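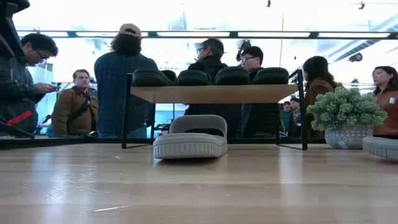
Last edited 4:12 pm, November

Search posts, people, tags
Fitzgerald Calloway

Footwear show, hall 2. Feet already gone. Short thread on slides and how people are laying out their tables, mostly for Ingrid who couldn't come and keeps texting me

First table I stopped at properly. Light grey slides down on the wood, dark ones lined up on a little shelf behind. Black metal legs, wooden top. Simple. Want that shelf for the shop

The grey slide has a thick ribbed sole and one wide strap. Rounded all over. I'd sell that to every nurse in town

Dark charcoal ones up top look properly cushioned. Near enough black. Would hide the muck better than the grey — I know which my customers would go for and it's not the one I like

Also a plant. Sage green succulent sort of thing, pot with a diamond pattern. Ours is a spider plant in a margarine tub so, noted

PACKED by the way. Couldn't get a clear run at anything after eleven. Everyone in coats, everyone with a bag across them, me included

Thing I keep noticing: the good tables have hardly anything on them. We've got 9 styles crammed on one shelf by the till and people walk straight past. Going to pull half of them when I'm back

Ingrid says if I pull half of them where do they go. Stockroom. Ingrid says have you SEEN the stockroom

Fair

Prices. Had a chat with Thanakorn Nuchit, buys for a couple of shops on the coast. He reckons 80 pairs is a sensible first go at slides for somewhere our size. I was thinking 200. He made a face

He also says do the dark colour heavy, pale colour light, and put the pale one at the front becuase that's what gets picked up. Then they buy the dark. Annoying how much sense that makes

Drukov lot are over by the café, mostly boots, didn't stop long. Rosenthal have insoles if anyone's after insoles. Queue for a sandwich longer than either

Someone asked about the display shelf. Don't know who makes it, will find out. Ours would need to be narrower anyway, the window ledge is daft

Measured the ledge from memory, 900 mm. Ingrid has just gone and checked and it is not 900 mm

OK so smaller shelf, four shoes on top, one pair in front, a plant. Can do that this weekend if Mortimer lends me the drill again

Train's at ten past five. Got a bag full of leaflets and one free shoehorn. More tomorow once I've typed up the prices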